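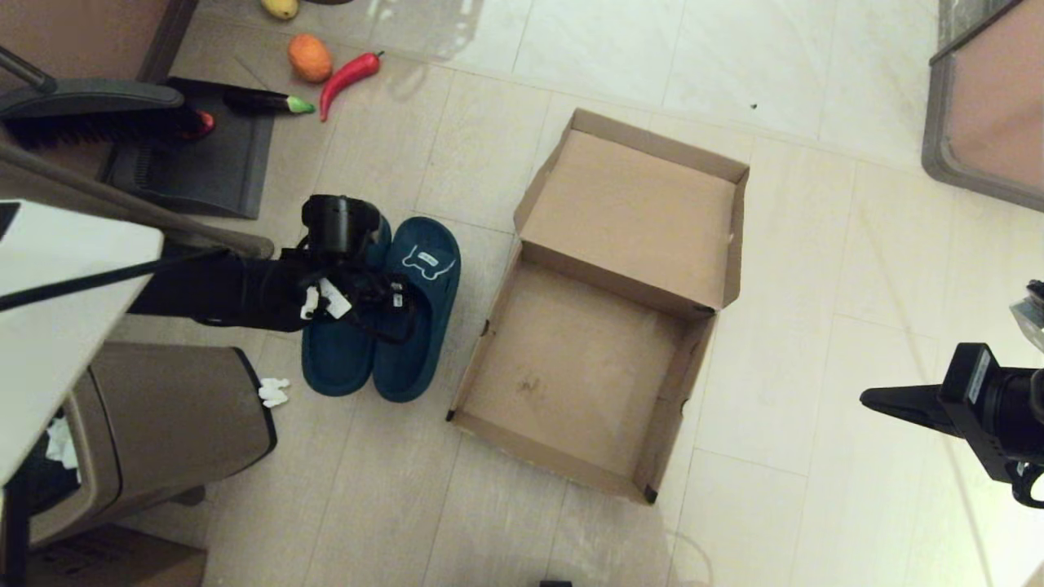

Por Annick Lachance | 19/06/2018 | Imprimir | Enviar por e-mail

Arquivado em: Casa em ordem > Chão livre

Adoro arrumar o chão! Sei que há quem prefira começar pelos armários, mas o chão dá resultado logo, e quem entra em casa repara na diferença antes de pousar a mala. Uma caixa de cartão com tampa presa, umas chinelas, meia dúzia de brinquedos espalhados, a vassoura deitada: chega para uma bela manhã de trabalho.

Comece pelo calçado. As chinelas de enfiar vão aos pares, seguras pelas tiras, lado a lado na caixa aberta. Eu deixo sempre a tampa levantada até ao fim, que é a altura em que aparece mais um par debaixo de qualquer coisa. Se a caixa já serviu para outra coisa, sacuda-a bem e passe um pano seco no fundo (o cartão não gosta nada de água).

Depois os brinquedos. Os legumes e as frutas de brincar são os que mais fogem, e uma beringela roxa ou uma malagueta vermelha no caminho é tombo certo. Junte tudo num monte, longe da vassoura, e só então escolha onde vão morar. Espreite também por baixo das cerdas, onde as peças pequenas adoram esconder-se!

Os papéis amarrotados vão para o caixote do lixo. Levante o tapete, varra dos cantos para o meio e volte a estendê-lo. A vassoura é a última a ser guardada, de preferência em pé.

Agora os cantos. Numa caixa ou num móvel, o canto do fundo é onde se perde mais espaço, por isso encoste a primeira peça mesmo até lá e vá enchendo para fora. Passe o dedo nas junções e veja se alguma está a abrir. No cartão, uma tira de fita larga por fora resolve.

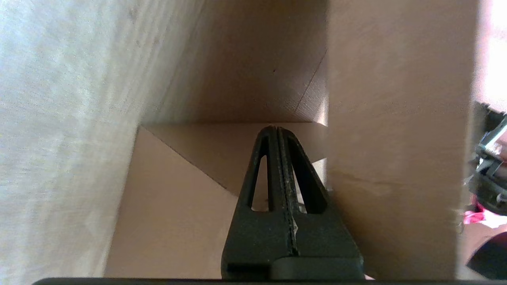

Atieno Temba escreveu-nos a defender a ordem contrária: primeiro varrer tudo, depois encher a caixa, para não guardar as chinelas com pó nas solas. Tem a sua razão, e para quem tem animais em casa é capaz de ser melhor. Eu continuo a varrer no fim, mas passei a limpar as solas com um pano húmido e a deixá-las secar antes de fechar a tampa.

Falta a mesa, que costuma receber tudo o que apanhamos do chão e não sabemos onde pôr. Afaste as coisas para um dos lados, limpe a metade livre e troque. Os rolos grandes ficam juntos, com a ponta bem presa, e o cartão que já não serve espalma-se e vai para a reciclagem. Gosto de manter um bom pedaço de tampo livre, dá logo vontade de começar outra coisa!

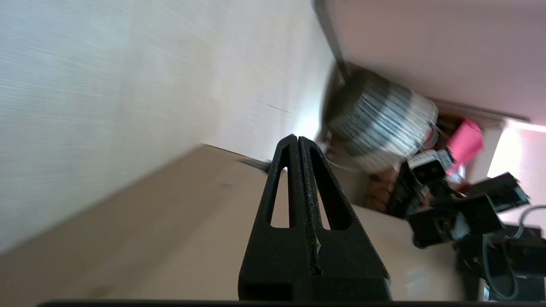
O tampo claro e, ao lado, vários objetos amontoados.

Se sobrar tempo, escreva na caixa o que leva dentro, de lado e em letras grandes, para se ler mesmo com outra caixa em cima.

Contacto | © 2018 Chão livre | Voltar ao topo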